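Ploline Catchment Project
Progress report to the Purves Fund: second half-year

This report covers work on the Ploline catchment from January to June. Fencing is complete, planting is behind schedule and water sampling continues as agreed.

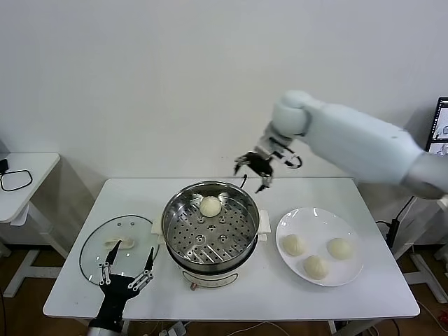

Prepared by the project office, Zorkness
Report 2 of the current grant

1. Fencing

Stock fencing now runs along 860 metres of the east bank. The contractor, Gruler, finished in March and has made good two loose strainer posts found at inspection. A field gate remains to be hung at the upper ford. The cost was within the approved budget line.

2. Planting

The plan allowed for 400 alder and willow whips before the end of the dormant season. Around half went in. The lower meadow was under water for most of February and access by vehicle was not possible - the remaining stock has been heeled in at the Zorkness yard.
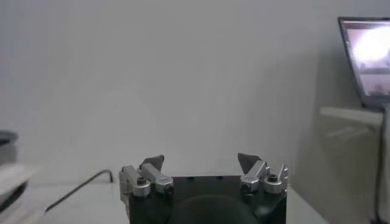
Planting will restart in November, beginning with the lower meadow if ground conditions allow. Tree guards for the full number have been bought and are in store. We ask the Fund to carry the unspent labour allowance forward into the next period.

3. Water sampling

Samples are taken each month above and below the ford. Turbidity below the ford fell after the fencing was closed, but the spring was dry and no firm conclusion is drawn.

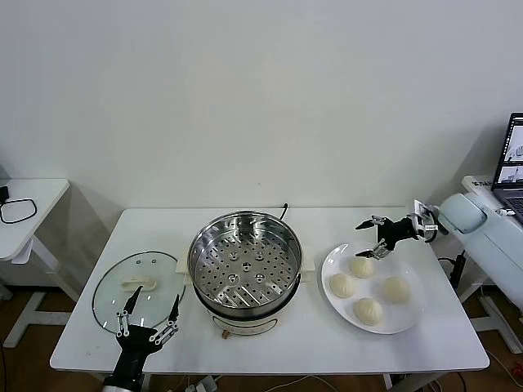
Phosphate readings show no clear change. The meter was recalibrated in May, and 40 earlier readings are being checked against the laboratory results. Corrected figures will be supplied with the next claim.

4. Decisions requested

Carry-forward of the planting labour allowance.
Approval to move the lower sampling point downstream of the new gate.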